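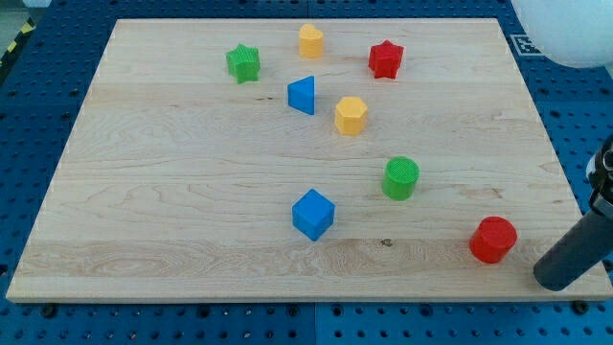 The Gasel Board

My aunt left me the back half of a hardware store. The front half went to my cousin, who sold it to a vape shop before the flowers were dead, and so for most of that September I'd walk in past a wall of mango-flavored whatever, push through a swinging door, and be standing in 1970 again, with the blue workbench and the coffee cans and the smell of oil.

I loved that workbench as a kid. It's metal, with holes all over it in rows, and I used to stick my pinkie in them until one time it didn't come back out and my aunt had to use dish soap. (She was very calm. She ate a sandwich while she did it.) I was supposed to be clearing the place so the landlord could have it by the end of the month, and what I was doing was opening drawers and saying "oh, wow" to myself.

The game was in a bread bag behind the paint shaker. A bunch of little plastic blocks, stars and a heart and a cylinder and so on, red and green and blue and yellow, plus a folded sheet of typing paper that said GASEL across the top in her handwriting. The board was leaning against the wall next to it, a big slab of maple, really pretty, with these swirls in the grain like somebody had stirred it. I had always figured it was a shelf.

Now, I knew about Gasel. Everybody from Flolham my age knows about it a little bit, the way you know about a great-uncle in prison. The grown-ups used to play it in the back of the store after closing, and we weren't allowed in. There was a rematch every year against the people from Skititcombe, across the river, and then one year there wasn't, and my mother would leave the room if you brought it up. I honestly thought it was poker. I thought "Gasel" was a word for poker that adults used in front of children, like "the powder room."

So I put the board flat on the bench and dumped out the bag and unfolded the rules. There were nine of them. I'll give you the first four, since they're the ones that made sense.

One, the stars go on first and they stand up.
Two, the green star is home.
Three, you may move your own piece or the other fellow's, but you have to say so before you touch it.
Four, the heart cannot be moved by anybody who is mad.

After that it fell apart. Rule five was "See last year." Rule six was crossed out so hard the pen went through. Seven was about who brings the pie. Eight said the blue cube stays nearest whoever is losing, which I guess means you need to know who's losing, and for that you'd need to know what winning is, and that wasn't on the paper anywhere. I turned it over. The back was a grocery list.

I set it up anyway! I put the green star over on the left for home and the red one way off to the right, and the heart between them, and the blue triangle sort of snuggled up with the yellow hexagon because they seemed like they'd get along. Then I sat on the stool and played against myself for an hour, and I have to tell you, I was terrible. I kept announcing moves out loud to an empty room. "I'm going to move your cylinder." "Please don't." That kind of thing.

Around four o'clock the swinging door opened and it was an old man I half recognized, in a windbreaker from Delić Marine, with a vape shop bag in his hand. He was looking for the bathroom. He got about two steps in and saw the board.

"Who's losing?" he said.

I said I didn't know, I was playing by myself.

"Then it's you," he said, and he reached over and slid the blue cube down toward my side. He didn't say so before he touched it. I pointed that out. He went pink all the way up to his hat and put his hand in his pocket like I'd slapped it.

It came out that he was from Skititcombe. He'd played in that last match, the one where everything went wrong, and he'd been thirty years old and his knees were good. He pulled over a paint bucket and sat down on it, and I never did show him the bathroom, which I still feel bad about. I asked him how you win. He said you didn't exactly win, you got to a place where both sides liked the look of it and then you quit and had pie. Sometimes that took ten minutes. One year it took until the bakery opened.

"So what happened?" I said.

"Your aunt moved the heart," he said.

I waited. He was looking at the heart, that dinky yellow thing, like it might get up and say something.

"And she was mad?"

"She said she wasn't. I said she was. And then, boy, she was." He rubbed his chin. "So by then the move was legal when she made it and illegal when we looked at it. My brother wanted it put back. Her husband said you can't put it back without touching it, and by that point who in the room wasn't mad? You couldn't find one person. We had a fellow go out on the street and ask."

They'd left it where it was. Both towns went home without any pie, he said, and the plan was everyone would cool off and come back the next night, and he guessed they were all still cooling off.

I thought about my aunt eating a sandwich with my pinkie stuck in her workbench. I would've said she never got mad in her life. I told him that, and he laughed so hard he had to hold on to the vise.

"You had her when she was old," he said.

I asked him if he was mad now. He really considered it. He checked, I mean, he sat on that bucket and went through himself like a man patting down his coat for keys. A truck backed up in the alley and beeped for a while.

"A little," he said. "It's about my hip, though."

"I don't think the rules make an exception for hips."

"No," he said. "They wouldn't."

I checked too. I was mad at my cousin. I was mad at the landlord, and at the mango smell, and when I got right down to the bottom of the drawer I was kind of mad at her, for having this whole loud life back here and giving me only the end of it. So that was both of us out. We left the heart alone and played with the others. He moved my hexagon and said so first. I moved his red star, and he winced, and then he tilted his head and said huh, that's not bad over there.

We went till the vape kid stuck his head in to say he was locking up. The old man stood, in stages, and asked if I'd be around tomorrow. I told him the landlord wanted the place by the thirtieth. He said that gave us some time, and what kind of pie did I like, and I said any kind except rhubarb, and he said well, that was rule six.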